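Comunidade Ivden > Casa e Cozinha > Mesas e bancadas

Mancha branca em mesa de madeira encerada: tem volta ou viro a mesa de lado?

Publicado por Cornent em 10/1/21

Boa tarde a todos. Herdei da minha tia uma mesa de jantar de madeira clara, que ela encerava com uma devoção que nunca dedicou a nenhum sobrinho. A mesa passou décadas sem um arranhão. Comigo durou até novembro, quando pousei uma travessa de arroz de forno diretamente no tampo e fui atender o telefone. Ficou uma mancha esbranquiçada, oval, do tamanho exato da travessa, bem no lugar onde as visitas põem os olhos.

Já passei pano úmido (nada), óleo de cozinha (ficou uma mancha branca com cheiro de pastel) e maionese, por recomendação de um vídeo com 300 comentários, todos eufóricos. Agora a mesa brilha e a mancha também.

O que eu queria saber: isso é só na cera ou já entrou na madeira? Um marceneiro aqui do bairro pediu 50 reais só para vir olhar, e tenho a impressão de que ele vai olhar e dizer "é, manchou". O acabamento é cera mesmo, disso tenho certeza, a lata ainda está no armário. Obrigado desde já.

Comentários a esta publicação estão encerrados.

2 respostas

Joseph
Membro

Ferro de passar. Pano em cima, ferro, pronto. Aqui em casa saiu na hora. Se não sair, toalha de mesa, que foi inventada para isso. Minha mãe teve uma mesa com três manchas dessas e a família só descobriu no inventário.

Resposta editada por Joseph: alguém me escreveu perguntando se era com vapor. SEM vapor, pelo amor de Deus.

Atier
Membro há 9 anos

O Joseph tem razão pela metade, o que para ele é uma boa média. O ferro funciona em muitos casos, mas eu não começaria por ele numa mesa de família.

Mancha branca em geral é umidade presa no acabamento. Mancha escura é que costuma ser na madeira, e aí a conversa é outra, com lixa e alguma tristeza. Pelo que você conta, ainda está na cera. Primeiro tire a maionese e o óleo com um pano de algodão e um pouquinho de aguarrás mineral, janela aberta, esfregando no sentido do veio. Deixe secar até o dia seguinte. Às vezes a mancha já sai com a cera velha e você fica com cara de quem sabia o que estava fazendo.

Se ela continuar lá, pano seco de algodão dobrado, ferro na temperatura mais baixa, sem água no reservatório, toques de poucos segundos. Levante o pano e olhe a cada vez. Quem esquece travessa em cima da mesa também esquece ferro, então sugiro deixar o telefone em outro cômodo.

Depois, cera nova em camada fina, espera, lustra, repete. Camada grossa fica grudenta e junta pelo de gato, mesmo em casa sem gato.

E proteja o tampo quando for usar a mesa para qualquer coisa que não seja contemplação. Uma placa rígida por cima já resolve para trabalhos manuais, com um feltro fino por baixo para não riscar. Para travessa quente, descanso de panela, de cortiça e grosso.

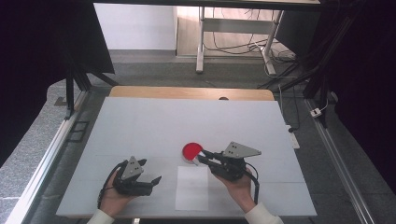

Young-sook Ban
Moderadora, Casa e Cozinha

Uma placa clara sobre o tampo, como essa da foto, serve bem para o dia a dia na mesa. Só acrescento ao que o Atier escreveu: não deixe nada cobrindo a cera nova nos primeiros dias. Conheço gente que encerou de manhã, cobriu à tarde e ganhou um retângulo perfeito para fazer companhia à mancha oval.

Sobre o marceneiro, eu guardaria o dinheiro até depois da aguarrás. Se a mancha escurecer ou a madeira ficar áspera no lugar, pare com tudo e chame o homem.

Movi a pergunta de "Receitas" para "Mesas e bancadas". Entendo que a maionese tenha causado confusão.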